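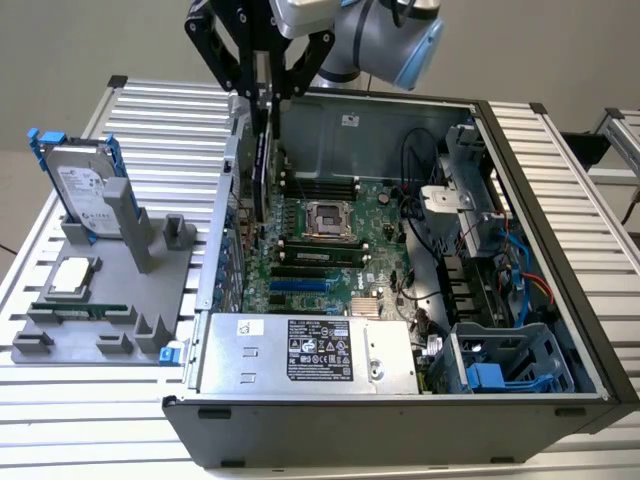
Machines will be clearing kitchen tables in ordinary homes well before they can be trusted to put a computer back together, according to Macarena Bravo, and the reason is that a plate forgives a bad grip and a circuit board does not. Katsuhiko Kaneko takes the opposite view. A repair bench stays where it is, he argued, and a kitchen is different every morning.

The two were speaking at an open afternoon in October held by Wekby, a refurbishing firm that takes in old office computers, replaces worn or missing parts and sells them on. Wekby handled 2,616 desktop machines last year. All of them were opened, refitted and closed by hand.

The firm is now trying out robot arms on part of that work. The trial covers four jobs: fitting expansion cards, seating memory, placing processors and sliding drives into their bays. Parts are set out for the arm in a printed holder beside the computer, so that each one is picked up from a known position.

Wekby said the arm had made 2,000 attempts at fitting a card since the trial began, and that 1,037 of them ended with the card fully home and no help from a member of staff. Most of the others stopped short when the card met the edge of the slot at a slight angle. The arm is set to back off when it feels too much resistance, and a technician then finishes the job.

Osvaldo Honorato, who runs the trial, said the figure was lower than he had hoped for in the spring but good enough to carry on.

"A trained person does this in a few seconds and hardly looks," he said. "The arm takes over a minute. It is slow, and it still needs someone in the room."

Cables remain the main difficulty. They hang differently in every case, and the arm has no reliable way of moving one aside while holding a part. For now staff tie them back before the computer goes on the table. Closing the case and doing up the screws are also left to people.

Kimie Kobori, a technician at the firm, said she would sooner see the machines given the cleaning. Dust has to be brushed and blown out of every computer that arrives — a dull job, and one that takes up most of her mornings.

Household work was the subject of the second talk. Skundier, which is developing a domestic robot called Ania, said its machine could load a dishwasher and fold towels in a test flat but was not ready to be left alone in someone's home. The company gave no date for a sale and no price.

Wekby plans to keep its trial going through the winter, with drives and memory next on the list. No jobs are expected to change while it runs, the firm said.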